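From: Gleice Lins
To: Rilteven Home Sewing list
Date: November 29, 2018
Subject: Re: Saving worn-out elastic waists

Hello everybody,

Cleiton Arruda wrote:

> I have a stack of gym shorts and pajama pants where the cloth is
> still fine but the elastic has gone to nothing. My mother used to
> pull the old elastic out and thread new in with a safety pin, but
> mine seem to be sewn right through, four rows of stitching all the
> way around. Is there any way to save these or should I cut them up
> for rags? Also, how do you decide how long to cut the new piece?
> I tried once and could barely breathe.

Cleiton, please don't cut them up yet! I have been meaning to write something on this since July, when Anderson Mendonça asked me nearly the same thing and I gave him a rather poor answer over the phone with a pot boiling over behind me. So this is partly for you and partly my apology to him.

The first thing is to find out which kind of waist you have. Your mother's kind is a casing, a tunnel of cloth with the elastic running free inside it. You can pinch it and feel the elastic slide. The kind with the rows of stitching has been stretched and sewn down at the factory, and no safety pin in the world is going to get through there. It can still be replaced, but you will be picking stitches for an evening, so put on a good radio program and make sure you have a decent lamp. Black thread on black cloth is the worst of it. I rub a sliver of white soap along the rows so the stitches show up a little better, and it washes right out after.

Before you pick anything, lay the shorts out on a flat surface, front side up, and pull the waistband out straight with one hand on each corner. Don't yank it, only take it out to where the cloth itself stops giving. Measure across and double it, and write that number down, because it tells you how far the new elastic has to open for you to get the shorts over your hips.

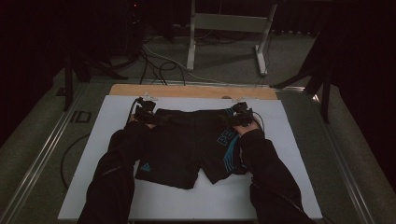 Black shorts laid flat, waistband at the far side and a hand at each upper corner.

Now for the length. The old rule in my house was waist measurement minus two inches, and it works well enough for the soft braided elastic. It does not work for the firm woven kind, and I suspect that is what you used when you could barely breathe. For firm elastic I wrap it around the person over a T-shirt, let them pull it as snug as they like, have them sit down in a chair (this is the part people skip), and then let them loosen it again, which they always do. Mark it there and add an inch for the overlap. My own comes out at 30 inches in the firm and a good bit less in the soft, so you see there's no one number for a person.

When you join the ends, lap them flat, one over the other, and zigzag a little box. Please don't sew them like a seam with the ends sticking up, or you will feel that lump in the small of your back every time you lean on something. Divide the elastic in quarters with pins, do the same with the waist, and match them up. If you are making a new casing out of the old stitched-down one, fold it over, sew it with a gap left open at the back, and thread the elastic through with that safety pin of your mother's. A big one is better than a small one - you can feel it through the cloth. I once lost a small one in a pair of flannel pants and had to open up half the casing to get it back.

For buying, I have gone back to Peixoto after trying a few others. Their inch-wide soft elastic comes on a card of 11 yards, and I have washed it more times than I can say without it going wavy. Wellington Moura wrote here a while back that he prefers the kind with a drawstring built in, and for gym shorts he may well be right, though I find the cord always disappears into one side.

Jailson Siqueira asked me off the list whether a hot dryer is what kills elastic. I think so, mostly, along with age. I hang mine on the line when the weather lets me, and I have one pair of pajama pants that has gone 17 years on its second elastic. The knees are another story.

Do write back and tell us how the first pair goes, Cleiton, and start with the ones you like least.

Warmly,
Gleice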